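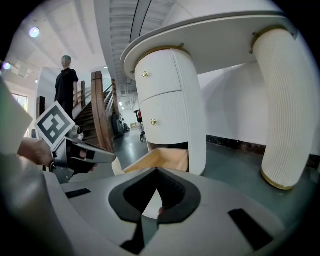

Nellommont side table: your questions

Does it come assembled?
Partly. The drawer column arrives in one piece. You fix the top to the column and to the curved leg yourself, with the bolts in the bag.

Which way up should I build it?
Lay the top face down on a blanket and work from there. Tighten the bolts by hand first, then go round again with the key once everything is lined up. Don't use a power driver.

How do I get a drawer out?
Empty it, pull it towards you until it stops, then lift the front slightly and draw it clear. To put it back, hold it level and push slowly. If it goes in crooked, take it out and start again - forcing it will mark the runners.

One of my knobs has come loose.
Take the drawer out and tighten the screw from the inside. Replacement knobs are available from Berchtold, part number 369.

How much weight will it take?
32 kg on the top, spread evenly. Please don't sit on it.

How do I clean the ribbed parts?
A soft, dry paintbrush gets dust out of the grooves. For marks, use a damp cloth and follow the ribs up and down. Keep metal polish off the gold trim.

Can I leave the leg off and stand it against a wall?
No. The top needs both supports.

Is it the same as the Nernley table?
The Nernley is 60 cm high and has a plain column. Drawers can't be swapped between the two.

Where can I see one?
In our Iltberg showroom. Ask for Brigitta Gasser if you want to compare finishes.

Something is missing from my box.
Write to Alois Widmer in spare parts with your order number. Small parts are sent free of charge - drawers and legs go by carrier and take longer.

Page last updated 21 August 2021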